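Leopard print

Leopard print is a surface pattern which imitates the coat of the leopard. It is used on clothes, wallpaper, wrapping paper, curtains and covering sheets for panels. The single mark of the pattern is called a rosette.

Natural and fancy colours

In the natural version the rosettes are brown and black on a yellow or sandy ground. In the fancy versions the shape is kept but the colours are changed freely. Pink is a frequent choice - usually with two or more shades, so that the ring and the middle of the spot can still be told apart. The ground is then white, grey or a pale lavender.
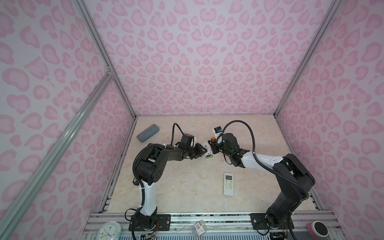
Pink leopard print on the walls of an enclosure with a marble-patterned floor.

Use on walls and panels

The print is made as a repeat, which means that the same group of spots returns at a fixed distance. When a sheet is cut, the spots of one piece should meet those of the next, and some material is lost in this matching. Small rosettes are easier to join than large ones.

Leopard print is often put together with a quieter surface, for example a marble pattern in beige or cream.

Local production

In Drenmont the covering sheets were for a long time a speciality of the Teker works, whose pattern book listed 88 animal prints, 75 of them with spots. The town museum of Stutaston keeps almost 2,000 samples of printed paper from the region, and the leopard prints are shown there each September.

See also: Zebra print, Marbling, Wallpaper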